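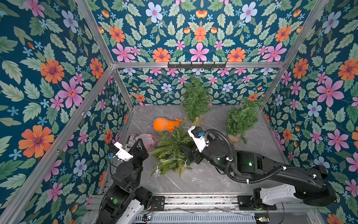

How to Assess Whether a Two-Arm Robot Can Tidy a Room

Guidance for facilities and home-services teams

Purpose

This page sets out a procedure for deciding whether a pair of robot arms is ready to take on light tidying: picking up scattered items, setting fallen objects upright, and returning things to their places. It is intended for staff who must advise on a purchase or a trial and who do not have a background in robotics. The procedure was prepared by Mohandas Iyengar for the Fluvia program and is used at the Umetti and Brinier sites.

Before you begin

You will need a fixed work area with walls on at least three sides, a clock, a printed score sheet, and a set of ordinary household items. Do not use items supplied by the vendor. Arms that perform well with blocks and cups frequently fail with paper, plush and anything that has branches.

Ask the operator to confirm in writing whether the arms will run on their own or be guided by a person. Both kinds of trial are useful, but the scores must be kept on separate sheets. A guided trial tells you what the hardware can reach and hold. Only a trial without guidance tells you whether the chore can be handed over.

Step 1. Choose the items

Select items from each of the following groups.

Rigid containers, such as a plastic box with a lid. Lay at least one on its side.
Flat and folded goods, such as a newspaper or a dish towel.
Soft goods, such as a plush toy.
Irregular decorations, such as small artificial trees.
Strung items, such as fairy lights with hanging ornaments.

The last two groups should be tested together. A small tree lying partly over, with a light string draped across it, is among the hardest ordinary tasks on our list. The gripper must close on something firm enough to lift by, and the branches hide most of what is firm. The wire can shift with the tree or catch on a finger.

Step 2. Prepare the area

Set items at different distances from each arm. Place one tree near a wall and one in the open foreground. A patterned wall covering is recommended. Leaves and flowers printed in strong colors make it harder for a vision system to separate an object from its background, and many homes have such walls. A floor with a stone or marble pattern serves the same purpose.

Keep loose cables clear of the path of the arms. Record the starting layout on the score sheet before the first run.

Step 3. Define the finished state

Write down what "tidy" means before any arm moves. For example:

All trees stand on their bases.
The light string remains on its tree, with every ornament attached.
The newspaper is flat and folded.
The container is upright with its lid closed.
The plush toy is in the place assigned to it.

Without a written standard, observers tend to grant credit for effort.

Step 4. Run the trial

Allow 5 runs for practice, which are not scored. Then begin the scored runs. Return every item to its recorded position between runs. Observers must not touch an item during a run, including to prevent a fall. If the arms must be stopped for safety, mark the run as failed and note the cause.

Step 5. Score the result

Score each item as complete, partly complete or failed. Record separately any damage, any dropped item and any case in which one arm blocked the other. Two arms sharing a small floor will sometimes need the same space, and waiting time should be counted toward the total.

The Brinier site has logged 1,588 scored attempts at single items under this procedure. Of these, 1,426 involved rigid containers or soft goods. The remainder is too small and too varied to support a firm statement about trees and light strings, and readers are asked not to quote a success rate for them.

Interpreting the score

Our present position is as follows. Picking up a toy or a closed container may be considered for unattended work where a failure carries little cost. Folded paper should be attempted under supervision. Untangling, decorating and setting up branched objects should remain with staff.

A site that wishes to move a chore from supervised to unattended work must complete 1,000 scored attempts at that chore, in its own rooms and with its own items. Results from another site may be attached to the request but do not count toward the total.

Common errors

Scoring speed before reliability. A slow run that meets the written standard is a complete run.
Resetting items to an easier position after several failures.
Replacing a difficult item partway through the trial.
Treating a guided run as evidence of independent work.

Records

Send completed score sheets to the Leblanc office. Sheets received by the end of August are included in the next revision of this page. Keep a copy on site together with the written description of the finished state.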